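The Framing Room at Cokville

Part One: The Deposit

Under the regulations of the Orko Bequest, any print left unframed at the close of July passed to the county store at Gradau. Senyo Appiah had been Assistant Keeper for 3 years and had read the regulation many times. On 2022-07-25 he signed for item 121, a photograph of a dark subject against a pale ground, and carried it downstairs himself.

The register gave the donor as Onishi and the title as "Untitled, from the window". No window was named. A note in pencil, in a hand that Appiah did not know, asked that the mat be cut wide.

The framing room had planked walls, washed white over an older pink, and a tabletop with a marble pattern that the auditors had twice described as unsuitable. The pale wooden bars had been laid out towards the back, with the white mat across them at a slight angle and the print partly beneath it.

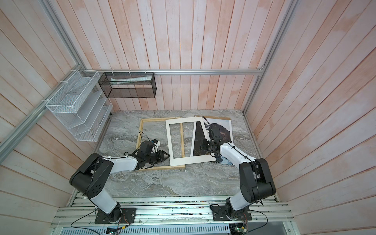

Appiah consulted the register again. Of nearly 300 works in the bequest, this was the only one for which the donor had reserved a right of inspection. The right had never been exercised. It lapsed on the death of the donor, and the file contained no notice of death.

He wrote to the last known address in the form prescribed. The Keeper wished to inform the depositor that item 121 was to be framed and hung in Cokville, and that any objection should be lodged within 2 days.

The reply came by hand the following morning. It raised no objection. It stated that the depositor would attend, and asked whether the room still had its pink walls.

Appiah entered the letter in the file and went down to see to the wood. One narrow board stood upright on the marble, with a small round peg at its side, and he considered for some time whether the question required an official answer. 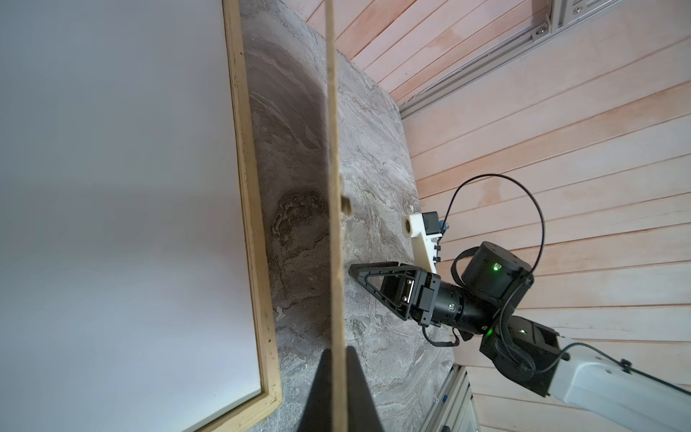 Part Two: The Inspection

The depositor arrived at the public entrance before opening and declined a chair. She gave her name as Onishi, signed the visitors' book, and asked to be taken downstairs.

"The walls have been painted," Appiah informed her. "Some of the pink remains."

"Then I shall know where I stood," she said, and followed him down.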